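Birkberg's four-day trial gets a glowing review from the people who ran it

By Niamh Ní Bhriain
March 4, 2025
4 min read

The town of Birkberg says its experiment with a four-day week for office staff has been a success. It said so on Monday night in a report that is short on numbers, long on quotes from happy employees, and written by the same department that asked for the trial in the first place.

The report covers the months since September, when 40 town employees moved to a schedule of four longer days. Permits, records, parks planning and the billing desk all took part. The police, road crews and library did not. Staff kept their full pay and Town Hall closed to the public on Fridays.

According to the report, "service levels were maintained or improved across all participating teams." That sentence appears twice, once in the summary and once near the back, and neither time is it followed by a table.

Deirdre Ní Chonaill, the town's director of administration, told the council that the new schedule had made hiring easier and that sick days were down. Asked by how much, she said the department was still working on a clean comparison, because the old payroll system and the new one sort absences differently. Fair enough. But the payroll switch was planned well before the trial, and someone might have thought of that before promising residents a "data-led" decision.

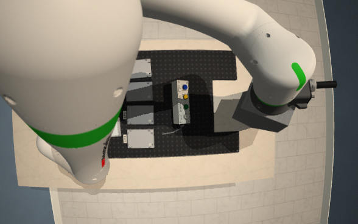 The trouble with judging this kind of thing is that almost everyone involved would like it to work. Employees get a three-day weekend. Managers get a perk they can offer without asking for more money. The consultants at Scanlon, who were hired to advise on the schedule, get to put a town on their client list. Residents are the only ones with a reason to complain, and the way residents were asked for their views leaves a lot to be desired.

The survey was a paper card at the front counter and a link at the bottom of the quarterly water bill email. The card could be filled in only when the counter was open, so anyone who drove over on a Friday and found the doors locked had no chance to say so there. The report says responses were "largely positive" and does not say how many came in.

Ultan Phelan, who runs a small roofing business and pulls permits most weeks, had a different take during public comment. He said he used to drop off paperwork on Friday mornings, when his crews were between jobs, and now has to take time out of a working day.

"I was told the hours are the same, they're just moved," Phelan said. "Well, they moved them to 6:30 at night. The guy I need to talk to about a setback isn't answering questions at 6:30 at night. He's packing up."

Ní Chonaill replied that evening hours had been "well received" by residents who commute. The report has no count of evening visits either.

There is also the matter of savings. When the trial was sold to the council last year, one of the arguments was that closing the building an extra day would cut the heating bill. The report now says energy use was "in line with expectations" and moves on. Council member Oisín Fahy pointed out that the server room, the hallway lights and the heat on the ground floor all stay on through Friday, and that a mild start to the winter would have brought the bill down with or without the new schedule. He asked for the bills themselves. They will be sent to members before the next meeting.
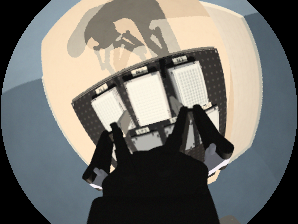
None of this means the idea is a bad one. The neighboring town of Findden went to a similar schedule and has kept it, and the people who work there seem to like it. But Findden kept one counter open on Fridays with rotating staff, a detail that Birkberg's report leaves out when it holds Findden up as a model. It is hard to compare two towns when one of them is open and the other is not.

Ailbhe Ó Néill, who represents the permit and records staff, said her members had earned some credit for making longer days work and were tired of being treated as if they had been handed a vacation. She said phone messages left over the weekend are now cleared by noon on Monday. That may well be so. It would be a simple thing to show, and the phone logs exist, and they are not in the report.

What the council was asked to do on Monday was make the schedule permanent. It did not quite do that. Members voted to extend the trial through the summer and asked for a second report with monthly figures on permit wait times, calls and overtime. Fahy wanted an outside reviewer as well. That motion failed after Ní Chonaill said there was no money set aside for one, although there was apparently money for Scanlon.

Overtime may be the number to watch. Longer days are supposed to reduce it, and the report says they have, "in some teams." It doesn't name them.

Town Hall will stay closed on Fridays in the meantime. Residents who want to comment on the extension can do so in writing or in person at the front counter, Monday through Thursday.

Contact the newsroom | © 2025 All rights reserved | Back to top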